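Informe de avance para Edberg
Proyecto de cortometraje "Overo"
19 de junio de 2025

Nos pidieron un informe breve y sin adornos, así que empiezo por lo que va mal. El plan de enero preveía terminar el rodaje en primavera y no se ha cumplido. Tenemos 90 planos dados por buenos. Los exteriores de Tallby están completos; los interiores, no, y faltan justamente los diálogos largos, que son los que sostienen la historia.

Sobre el material de cámara alquilado a Mulcahy sigo teniendo dudas. El estabilizador que nos recomendaron funciona bien en llano y bastante peor en escaleras. Lo probamos dos veces, con dos operadores distintos, y en ambas el horizonte se fue hacia la izquierda. Mulcahy sostiene que es cuestión de calibrado. Puede ser. De momento hemos vuelto al trípode y a un riel corto, y el plan de rodaje se ha rehecho contando con eso.
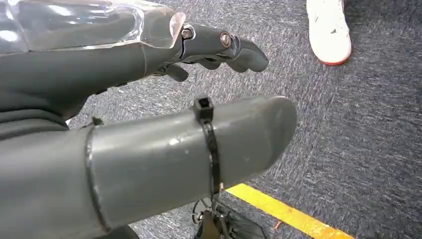
En cuanto al gasto, llevamos 2.622 euros en alquiler de ópticas y luces, todos con factura. De ellos, 500 corresponden a una fianza que debería volver a la cuenta cuando devolvamos el segundo juego de objetivos. No la he contado como recuperada, y pido que Edberg tampoco lo haga hasta ver el ingreso. La partida de transporte se ha pasado en 200 euros por un viaje repetido a Tallby: el primer día se grabó con el balance de blancos mal puesto y el etalonaje no lo arreglaba, por mucho que en su momento se dijera lo contrario.

El sonido directo es mejor de lo que esperaba. Hay un zumbido en las tomas de la cocina que habrá que limpiar, y dos frases que seguramente se doblarán. 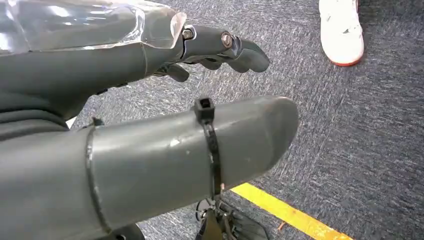

El montaje va por la segunda versión. El arranque tiene ritmo, el tramo central se alarga demasiado — sobra al menos una escena, y el equipo no se pone de acuerdo en cuál. Se ha propuesto resolverlo con música. No lo veo claro: ya lo intentamos con el teaser y el resultado fue un teaser largo con música. Prefiero cortar antes de encargar nada al compositor.

Pendiente para el próximo periodo:
Rodar los interiores que faltan, con trípode.
Cerrar con Mulcahy la devolución de la fianza, por escrito.
Enseñar una versión de montaje a personas ajenas al equipo.

No solicitamos ampliación de presupuesto. Sí solicitamos mover la entrega de la copia final, y preferiría no comprometer una fecha nueva hasta tener rodados los diálogos. La anterior se fijó con optimismo y ya se ve para qué ha servido.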